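Dec 22, 2024. Dryer vent and lint check, Cisden rental, unit 8

I do this walk-through every winter and again if a tenant says the clothes are taking forever. My comments are under each line, so bear with the rambling!

- [x] **Lint screen out and cleaned.** Fine, but there was a waxy film from dryer sheets. I scrubbed it with dish soap.
- [x] **Dryer pulled forward, hose looked at.** Foil hose, crushed flat at the elbow. Swapped it for rigid pipe (16 feet in all, with the one bend).
- [x] **Duct brushed end to end.** Oh boy. I filled a grocery bag and then some.
- [ ] **Outside flap opens freely.** Sticks halfway. New Trendach hood is on order, should be here in January.

The rest I did from the kitchen side, where the laundry closet backs onto the wall.

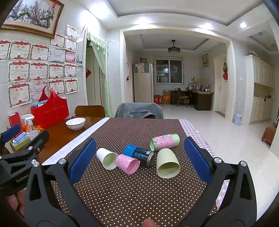
*Dining table, polka-dot cloth, cups and a can.*

- [x] **Smoke alarm tested.** Loud and clear, my ears are still ringing.
- [x] **Outlet and cord.** No scorch marks, plug sits tight.
- [ ] **Screws in the duct joints.** Found two poking inside, and they catch lint like crazy. Foil tape instead, next visit.

Run time on a normal load was 17 minutes shorter after the brushing. Hood goes on first, then I'll recheck the airflow.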